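Why do flower pots have holes in the bottom?

Hello again, it's Mwende Waweru here, back with another question from the post bag. 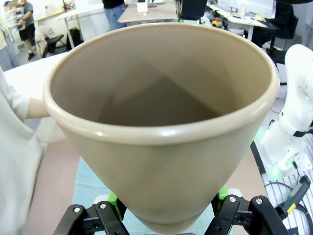

A reader called Nyokabi Urio wrote to me from Conmont. She wanted to know why her gran gets so cross about pots with no hole in the bottom. What a good question! I had to go and dig around for the answer (sorry).

Let's start with something you might not know. Roots need air. I always thought the leaves did all the breathing, but roots have to take in oxygen too, and they get it from tiny gaps in the soil. Pick up a handful of good compost and squeeze it. Feel how springy it is? Lots of that is air.

Now think about what happens when you water a plant. The water runs down into those gaps and pushes the air out. If there's a hole at the bottom, the extra water dribbles away and fresh air gets pulled in from the top. The roots get a drink and then they get a breath. Lovely.

But if there's no hole, the water just sits there. The gaps stay full, the roots can't breathe, and after a while they go brown and mushy. Gardeners call this root rot and it smells horrible - a bit like a vase when the flowers have been left in too long.

The funny part is that a plant with soggy roots looks thirsty. Its leaves droop, because rotten roots can't drink. So we feel sorry for it and give it more water! I did exactly this to a basil plant in June and I still feel bad.

What about putting stones in the bottom? Lots of people do it, me included when I was small. Sadly it doesn't help much. Water clings to soil and doesn't like moving down into the big spaces between stones, so you end up with a soggy layer sitting on top of them instead.

Try it yourself

You will need 2 clean yoghurt pots, some compost, some cress seeds and a grown-up.

Ask your grown-up to make 4 small holes in the bottom of one pot. Leave the other one alone. Fill both with compost, sprinkle on the seeds and stand them on a saucer by the window. Give each pot 2 big spoonfuls of water every day, and keep going for 9 days.

Which cress is taller? Have a sniff of the compost too, if you're brave. Draw both pots on the last day and write down anything odd you notice, like green slime or little flies.

Nyokabi, please tell your gran she's quite right. Next time I'm going to find out why worms come up when it rains.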